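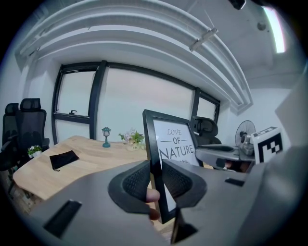 June 23, 2018. Workshop notebook, hand-held gripper work, Judit Kun writing.

A quiet day in the office, which suits me, as I promised Desmond I would finally put down our handling rules in one place. At the moment they live partly in Gus's head, partly on a sheet that has gone missing twice, and partly in habits that Jenő and I picked up from each other and have never once compared properly. So this entry is long. Put the kettle on, whoever is reading it.

I have been on the framed print most of the morning, the LOVE OF NATURE one, and it is a better teacher than I expected when I put it on the list. A frame is a thin thing with a flat face that people want to keep nice, and you have to decide where you are allowed to squeeze it. With a mug or a sponge you can be a bit careless and the ribbed pads forgive you. With a frame you start thinking about the edge, the face, which way it will swing, and where your other hand ought to be, and that last point is what set me off on the whole question of rules.

Fingers first, then. Our old wording was "keep hands clear of the jaws", which Gus wrote and which is perfectly sound as far as it goes. The trouble is that we all steady things. I steady the frame from underneath with one finger, Gergely steadies everything, and I dare say Gus does it himself when he thinks we are at lunch. A rule that all of us break every day is no use to anybody, and it makes the other rules look soft as well. What I would like to write in its place is this:

A steadying finger may touch the object from below or from the side, never between the pad and the object. The person whose finger it is must also be the person working the grip. If two people are involved, the one on the grip says "closing" out loud and waits to hear "yes" before closing. A nod won't do. We look at the object and miss nods all the time.

Any take where a finger is touching the object gets marked "assisted" in the log. I feel strongly about this one. Desmond asked me on the phone what share of the Plalard batch was done unaided and I had to tell him I couldn't say, and I didn't enjoy it. An assisted take is perfectly good for some purposes, but whoever uses it later has to be able to tell. Please don't quietly leave the mark off because the touch was short. Short touches count!

Grip force. We have no number for this and I don't want to make one up. The working rule from Jenő is "close until it stops slipping, then stop", and I can't improve on it much, except to say that for anything with a face (frames, clocks, the little mirror if we ever use it again) you do a lift of a hand's width over the table first, hold, set down, and look at the surface before going any further. If there is a mark, stop and write it up. I would much sooner read six dull notes about smudges than find one cracked pane in the box in September.

Pads. Look at both of them before you begin and again after the break, and wipe them with the dry cloth. No spray. Gergely asked why not, quite reasonably, and the answer is that I don't know what the spray does to the rubber over time, and until one of us has found out I'd rather we left it alone. If a pad looks worn on one side, change the pair. We had one new and one old on the second gripper back in the spring and everything it picked up crept over to one side, and it took Jenő and me the better part of an afternoon to see why. (I blamed the table. I blamed the floor. I was rather rude about the floor.)

The marker cube. Once a session has begun, the cube stays where it is until the session is over. This is the rule that gets broken with the best intentions, usually by somebody tidying. If it does get knocked, don't put it back "where it was", however sure you are. End the session, start a new one, write one line to say so. Also please don't lean or stack anything against it, and keep jackets and bags off the line between it and wherever you are working.

The fan. I know it gets stuffy under that ceiling and I'm not going to be the one who forbids the fan. But it should be either on for the whole session or off for the whole session, and the log should say which. The flowers move in a draught, and so does anything light hanging from the grip. The drawstring on the pouch is the worst for it.

Daylight. The big window is lovely and also a nuisance. Write down bright, dull or mixed at the start, and again if it changes a great deal. I tried a finer scale with five steps and found that Gergely and I disagreed on nearly every entry, so three words it is.

Parking a gripper. When you're not holding it, it rests on a table, well in from the edge, with nothing left in the pads. I had two near misses on my own list from before Easter and both were a gripper laid down "just for a second" with something still clamped in it. I have a poor record here myself, so do tell me off.

Chairs. Push them in before you start walking about with a gripper in your hand. You are looking at the object and not at your shins. Jenő has asked me to record that he has already learnt this.

Things I have not settled and would like opinions on:

Whether "assisted" is enough of a label, or whether we want to say how. Drukovum, who will be printing the checklist cards for us, can fit 12 lines on a card at a size I can read without my glasses, and I have used most of them already. My feeling is one word on the card and the detail in the log.

Whether gloves are a help. Gus says yes, on account of pinching. I say a thick glove makes you clumsy and a clumsy hand gets pinched sooner, but I have no proof of it, and I'd be glad to be shown wrong by a decent thin pair. Gus, if you still have the catalogue, leave it on my desk.

What we tell visitors. The people from Momum are coming to try the grippers, and they will naturally want to hand things to one another and put their fingers everywhere, as I did in my first week. I think they should start on the pouch, which can't be hurt and won't hurt them, and only move on to the frame or the lamp after a few goes. The flower pots last of all. One of us stands beside each visitor and does nothing else meanwhile, not even the log.

Whether the Guzmán sheet applies to us. Desmond sent it over and it is a careful piece of work, but it is written for arms bolted to a bench, with a fence and a stop button, and half of it makes no sense for a tool a person is carrying. I have gone through it in pencil and kept the parts on inspection and on reporting. My copy is in the blue folder. Please add to it in a different colour so that I can tell us apart.

To do: type up the fingers rule and send it to Gus before anyone else, as it replaces his. Ask Jenő to read the cube paragraph. Go back over this morning's frame takes and put "assisted" against the ones that need it, mine included. Find the missing sheet, or stop looking for it.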